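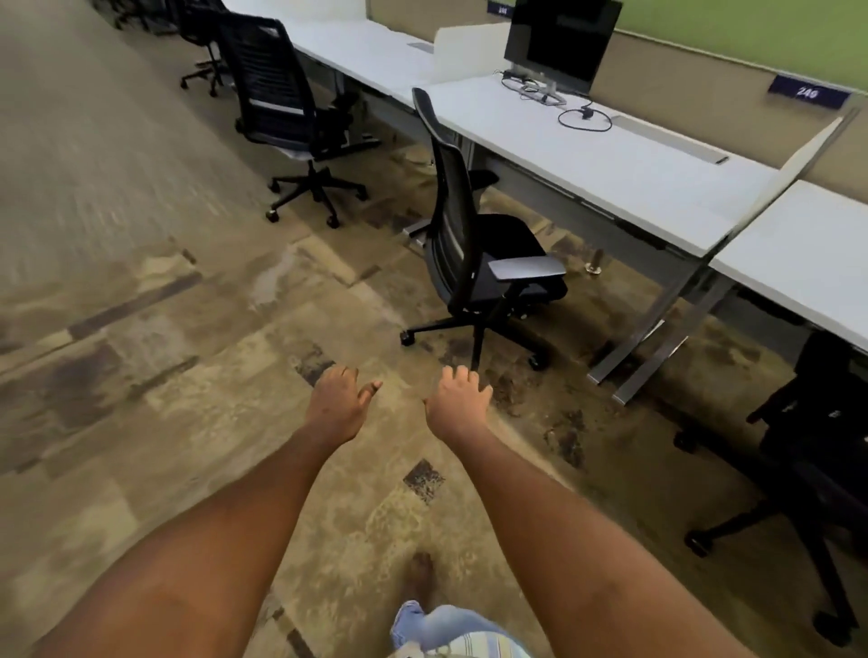
Nirkwood, Monday, December 6, 2021

Settlement and Population, week nine: why towns grow, and who counts them

Last week we left Vestatley in its parish-register days, when you could know the population by standing near the church door. The first tax roll, in 1565, lists 31 households. It leaves out servants, lodgers and anyone quick enough to be in the next valley that morning.

Growth has two sources. Natural increase is births minus deaths. Net migration is arrivals minus departures. Students who write "people like it there" in the exam will get a kind look and no marks.

Boundaries matter too. Prenia went from 2266 residents to 3000 between two counts, and the council put up a banner. Most of the gain came from moving the town line to take in an estate that had been there for years. The residents went to bed in one place and woke up in a booming one.

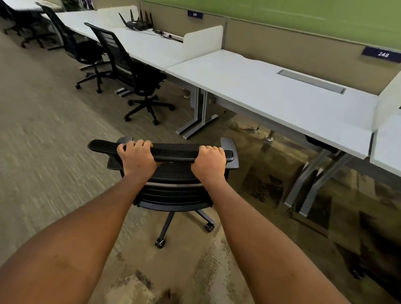
So before you quote a growth rate, check that both figures cover the same ground. The Nechyporuk tables in your reader give old and new boundaries side by side - use the column on the right, and read the footnotes, dull as they are.

For next week: redo the Prenia sum on the old boundary. Bring a calculator that works.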